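Rangement et petit conditionnement – notes du cours 8
Groupe du soir. Support à compléter par vos propres notes, le poly de Greenwood reste la référence pour le vocabulaire.

Rappel rapide de la dernière fois

Trier avant de contenir. On l'a dit, on le redit : acheter les boîtes en premier = erreur classique. Ordre à tenir : vider, trier, mesurer, choisir le contenant, ranger, étiqueter. Ceux qui ont rendu le plan de tiroir sans les mesures, à reprendre (cotes intérieures !! pas extérieures).

Question de Stellan Viklund à la fin du dernier cours : faut-il un contenant par catégorie ou par usage ? Réponse courte : par usage dès que les objets sortent ensemble. La trousse de couture sort entière. Les piles, elles, se rangent par catégorie parce qu'on n'en prend jamais qu'une sorte.

1. Les familles de boîtes

a) Boîte à couvercle séparé. Simple, s'empile bien si le fond s'emboîte dans le couvercle. Défaut : le couvercle se perd, ou se retrouve sur une autre boîte d'un format voisin. À réserver au stockage long (décorations de décembre, archives, vêtements hors saison).

b) Boîte à couvercle à charnière. Le couvercle reste solidaire du corps. Bien pour ce qu'on ouvre tous les jours. Défaut : demande de la place derrière ou au-dessus à l'ouverture. Sur une étagère basse de plafond, impossible de l'ouvrir sans la sortir.

c) Boîte à tiroir. Pas traitée ce soir, voir cours 10.

d) Bac ouvert. Pour le vrac de passage seulement. Poussière, et tout le monde y jette n'importe quoi.

Vocabulaire à connaître : corps, couvercle, charnière, patte de fermeture (ou languette), rebord, fond, cote utile. La cote utile = ce qui reste vraiment à l'intérieur, au fond, une fois les parois déduites. Beaucoup de boîtes sont plus étroites en bas qu'en haut, donc mesurer en bas.

2. Le poste de travail

Une table, une boîte, ce qu'on doit y mettre, rien d'autre. Pas de téléphone, pas de tasse. La surface claire aide pour les petites pièces foncées, et l'inverse pour les boutons blancs ou les perles : prendre un torchon sombre.

Hauteur : coudes à peu près à l'équerre. Si vous travaillez assis au sol, table basse, ça marche aussi mais pas une heure entière.

Place de la boîte : devant soi, à portée des deux mains, légèrement du côté de la main dominante. Couvercle ouvert à fond vers l'arrière, languette vers soi. On doit voir le fond sans se pencher. Si le couvercle remonte tout seul, changer de boîte ou le caler, ne pas travailler d'une main en le retenant de l'autre.
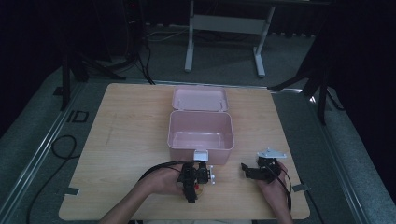 Fig. 1 – Boîte rose à couvercle rabattu vers l'arrière, languette blanche côté opérateur.

Vérifier que la boîte est vide et propre AVANT. Ça paraît bête mais Isamu Hattori a retrouvé deux aiguilles dans le fond d'une boîte « vide » pendant l'exercice, donc : regarder, puis passer un chiffon. Pas les doigts.

3. Remplir

Ordre de remplissage :
- le lourd et le plat au fond
- le long contre les parois, dans le sens de la longueur
- le fragile au milieu, calé
- ce qui sert le plus souvent en dernier, donc au-dessus

Une seule couche quand c'est possible. A partir de deux couches on oublie celle du dessous. Si on ne peut pas faire autrement, mettre un intercalaire (carton fin, feutrine) avec une boucle de ruban pour le soulever.

Ne pas remplir jusqu'au bord. Laisser 8 mm sous le couvercle, sinon la charnière force à chaque fermeture et finit par blanchir puis casser. Sur les modèles Zista on le voit vite, la charnière est mince. Les Rarolden tiennent mieux mais la languette est raide pour les petites mains (retour de Pin-yu Tse, qui les utilise avec ses élèves de CP).

Les deux mains travaillent. Une main pose, l'autre cale ou maintient le corps de la boîte. Observez vos voisins : presque tout le monde laisse la main gauche en l'air, ou posée sur la table à ne rien faire. Perte de temps et la boîte glisse.

4. Fermer

Geste en deux temps. Rabattre le couvercle jusqu'au contact, les deux mains sur les coins avant. Puis appuyer sur la languette avec le pouce, l'autre main derrière la boîte pour qu'elle ne recule pas. Si ça résiste, rouvrir et chercher ce qui dépasse. Ne jamais forcer avec la paume au milieu du couvercle – il fléchit et la languette ne prend que d'un côté.

Pour rouvrir : pouce sous la languette, tirer vers soi et vers le haut, l'autre main à plat sur le couvercle. Sinon il part d'un coup et les petites pièces avec.

Contrôle : soulever la boîte fermée de quelques centimètres, l'incliner un peu. Si ça roule dedans, il manque du calage. Noter sur la fiche.

5. Étiqueter

Étiquette sur la face avant, pas sur le couvercle (illisible une fois empilé). Un nom, trois mots maximum. « Divers » interdit. « Petites choses » aussi, désolé pour la table du fond.

Couleur : une couleur de boîte peut servir de code, à condition que tout le foyer le connaisse et qu'il y ait peu de couleurs. Arnar Dalsgaard proposait une couleur par personne. Ça marche bien pour les affaires de toilette et les fournitures scolaires, beaucoup moins pour le matériel commun (à qui le scotch ?). Doubler quand même d'une étiquette écrite, toujours. Les coloris sont arrêtés d'une année sur l'autre et on se retrouve avec une boite dépareillée.

6. Exercice de la séance

Par deux. Matériel : une boîte à charnière par binôme, un lot de fournitures, une règle, une fiche.

Premier passage : l'un range, l'autre observe et note (main inactive, hésitations, objets repris plusieurs fois). 60 secondes pour le rangement lui-même, on arrête même si c'est pas fini. Ensuite on échange.

Deuxième passage : même lot, mais on dispose d'abord tout sur la table dans l'ordre où ça entrera dans la boîte. Comparer les deux fiches. Écrire une phrase sur ce qui a changé, pas plus.

Les lots Yagi (bureau) sont plus faciles que les lots Tunton (couture). Commencer par Yagi si vous avez raté le cours 7.

Erreurs relevées au premier passage l'an dernier, à garder en tête :
- boîte posée trop loin, on travaille bras tendus
- languette tournée vers l'arrière, il faut retourner la boîte pleine pour fermer
- couvercle à moitié ouvert qui gêne la main
- tout versé d'un coup puis trié dedans (non)

Pour la prochaine fois

Apporter une boîte de chez vous, avec son contenu tel quel, sans la ranger avant. Mesurer la cote utile, trois dimensions, en millimètres. Lire le chapitre d'Elsie Greenwood sur les tiroirs, au moins la première partie avec les schémas de séparateurs.

Fiches d'observation à remettre dans la pochette près de la porte, nom des deux membres du binôme en haut. Celles sans nom ne seront pas corrigées.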